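**Whitewashed gray cabinets: touch up or strip?**

**pinegrove_dan** wrote:

We bought a house in January with whitewashed oak cabinets. The finish has worn through next to the sink and around the knobs. My wife wants to keep the color. I got one quote from a refinisher for $1,038, doors and drawer fronts only, and that seemed high to me. There are 15 doors. Has anyone matched a whitewash on a small area, or do I have to take the whole thing down to bare wood?

---

**Felora** wrote:

You can patch it. Clean with a degreaser, let it dry overnight, sand the worn spot with 220, then wipe on thinned white paint with a little gray mixed in. Wipe it back right away, going with the grain. Two thin passes look better than one heavy one. Try it on the inside of a door first.

---

**hestudgate_43** wrote:

I disagree with Felora on this. If there is a clear coat over the old wash, new paint sits on top of it wherever you didn't sand all the way through, and you get a halo. I did three doors that way and ended up stripping all of them.

As for color, gray wash runs from almost white to nearly brown. This is closer to what I ended up wanting, with the streaks going up and down and a plain framed door:
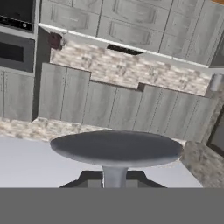

*Credit: kitchen rendering, Cladar cabinet gallery*

I used a gel stripper, one door at a time, laid flat on sawhorses. Leave it 30 minutes, scrape with plastic, then mineral spirits. The corners of the recessed panels took longer than everything else put together. A brass brush helps there.

---

**Felora** wrote:

The halo comes from stopping short with the sandpaper. Feather it out a couple of inches and you won't see it. I wouldn't strip 15 doors over a spot by the sink.

---

**mwojcik** wrote:

Marisol Wojcik here, I refinish cabinets for a living. Both of you can be right, depending on the topcoat. Dan, rub a hidden spot with denatured alcohol on a rag. If it gets sticky, it's shellac. If nothing happens, try lacquer thinner. Lacquer will soften and you can blend into it. If neither one touches it, it's probably poly or a conversion varnish, and I would redo the whole door.

$1,038 for 15 doors is not high if that includes spraying.

---

**pinegrove_dan** wrote:

Tried the back of the door under the sink. Alcohol did nothing, lacquer thinner made it tacky. So lacquer?

---

**mwojcik** wrote:

Yes. Patch it, then spray the full door with clear lacquer so the sheen matches. Open the windows and turn off any pilot lights before you spray.

---

**hestudgate_43** wrote:

Fair enough. Mine must have been poly. I'd still replace the knobs with something that has a backplate, or you'll be doing this again.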